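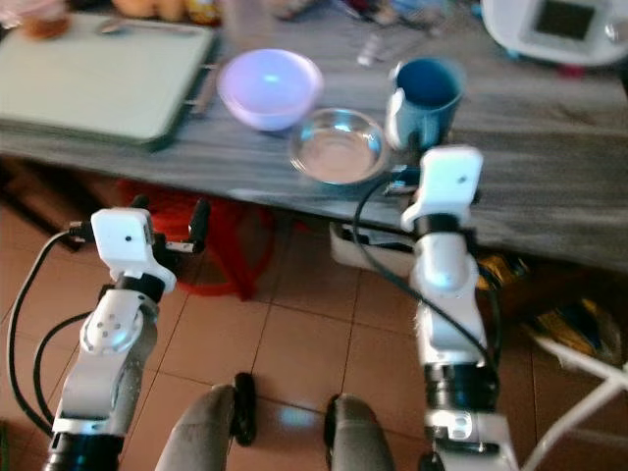
I figured the tech who looks after the two-armed machine at Zusholm would want to talk motors. Nope, cables! "I check those first, every morning," she told me over coffee (mine, she'd had hers). The black ones loop down beside the left arm, and she's picky about the slack. "Too tight and the wrist pulls on the plug. Too loose and it snags a mug handle."

Her log was at 1,514 hours when I came by in May. She swaps the finger pads every 580, and wipes the wheels way more often than that – "tile grit gets into everything," she said, already reaching for a rag.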